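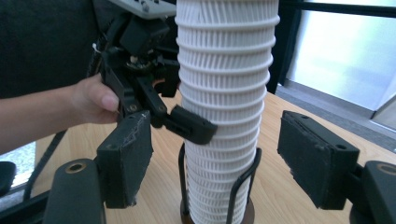

*Figure 1. The tall pleated column in the black wire holder, on its round base.*

# Does a small wire holder really keep a tall column upright?

Project report, Galton Hall design workshop
February 23, 2025

## Why we picked this

The Binel catalog says its wire holders will "steady any tall item in a small space." We had doubts about the word "any." A holder that only wraps around the bottom of something has very little to say about what the top does, and the top is where people bump into things. Our group wanted to know if the holder was doing any work or if the column would have stood up just as well without it.

## What we used

The column is white, with fine vertical pleats and raised rings spaced up its length. It is a little wider at the top than at the bottom. That shape is a bad one for standing up, and it's the main reason we chose it over the plain tubes in the workshop.

The holder is made of thin bent rods, with curved uprights that come up beside the lower part of the column. It sits on a round brownish base. For comparison we also bought a Prerard tray from the Rusnák store. It is flat, has a low rim, and costs less.

## What we did

We set the column up on the same workbench in three ways: with no support, in the Prerard tray, and in the wire holder. For each setup we gave the column a slow sideways push at mid-height and let go. Each setup got 30 pushes. We wrote down whether the column came back upright, stayed leaning or fell over.

We also did a bench bump test by dropping a bag of sand weighing 934 grams onto the bench, 40 centimeters from the base. This was meant to stand for someone putting down a backpack.

## What we found

The holder was better than nothing. With no support the column fell on most pushes, and in the holder it fell on only a few. We don't want to make that sound bigger than it is. In the holder it often stayed leaning against one of the uprights, and the catalog would probably count that as "steady." We didn't.

The tray was a surprise. It did nearly as well as the holder on small pushes and much worse on larger ones, where the bottom of the column rode up over the rim. In the bump test there was no difference we would trust. The column shook in all three setups and stayed standing in all three.

The pleats made the pushing harder to judge than we expected. They give under pressure, so part of every push went into squashing the side. Two of us disagreed about several results for this reason, and we marked those as unclear in the table. There are more unclear results for the holder than for the other setups, and that should make anyone careful about our main finding.

## Problems with our test

- The pushes were done by feel. We had no way to make them equal.
- We only used one column. A smooth one might slide more, or less.
- The person writing down results knew which setup was being tested.
- We did the holder last, when we had more practice at pushing gently. This could explain some of its good score – we can't say how much.

## What we would claim

For this column, on this bench, the wire holder cut down on falls. It did not stop leaning. "Any tall item" is not something we could support from a single item, and the catalog gives no test of its own to look at.

If we get the bench again in May, we want to repeat the pushes with a hanging weight, mix up the order of the setups, and turn the column upside down so the narrow end is on top.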